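Closen Shed Workshop
Evening course: Build Your Own Two-Armed Robot
Handout 6, Doors

Convenor: Ka-ming Hung
Notes typed up by Anneli Hyvönen, who was told there would be biscuits

Reading before class: the hinge section of the Rautiainen notes. You can skip the history of the hinge, although Vilho Juntunen will bring it up regardless.

Where we are

By now your robot drives, stops, and drives again when you lean on the wrong key. Both arms move. Tonight we stay in the simulator, where a door costs nothing to break. The one on the shared workshop bench cost us 53 dollars in repairs last term and still doesn't close.

A door is a box lid turned on its side. The handle travels along an arc centred on the hinge, and the hand has to travel along it too. If you tell the arm to pull straight back, the hand and the handle will part ways, or the wrist motor will start making the noise Donnie Pollock calls "the kettle". Let go of the key when you hear the kettle.
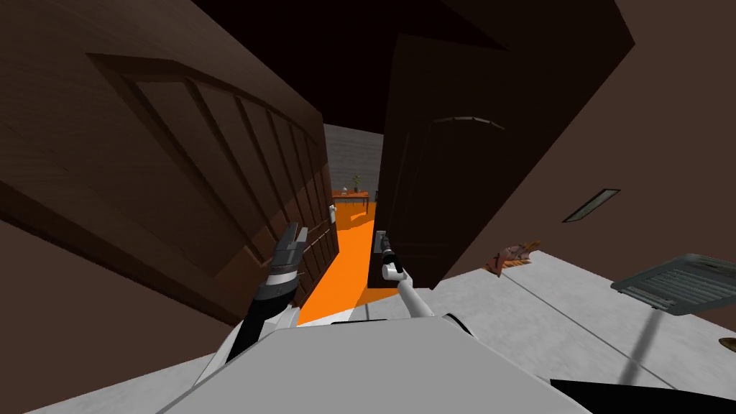
Double doors give you two arcs, with the hinges on opposite sides, so you can't copy the left arm's path to the right arm and go for coffee. Mirror it first. Then treat each hand as its own small program with its own idea of how things are going. With the white gripper closed on the right handle and the dark one still hovering just off the left, the only arm allowed to pull is the right. The left waits for its own contact signal. Last year's group shared one "grasped" flag between both arms, and the left hand spent an evening opening air with great conviction.

The steps, per arm

1. Move to a point short of the handle. Stop.
2. Line up the fingers with the handle.
3. Close slowly. Check the contact signal, then check it again.
4. Pull along the arc in small steps.
5. Stop at 115 degrees, or sooner if the force reading climbs.
6. Open the fingers before backing away. Yes, before.

Settings

Cap the run at 300 steps. If the door hasn't moved by then, it isn't going to be talked round. Leave the Bema controller gains alone until Vilho Riihimäki has looked at your log. He is the tall Vilho. The other one also has opinions about gains, and they are worse.

A word on tilt

If the camera view leans over, your verticals are no use as a guide. Work in the hinge frame and let the horizon look after itself. Half the questions I get by email are about this, usually with the subject line "URGENT".

For next week

Run one door at a time, then both. Save your logs to the Rostalska folder under your own name. "test_final_new2" is not a name. Bring a hex key set if you own one, as the workshop set is down to the sizes that fit nothing.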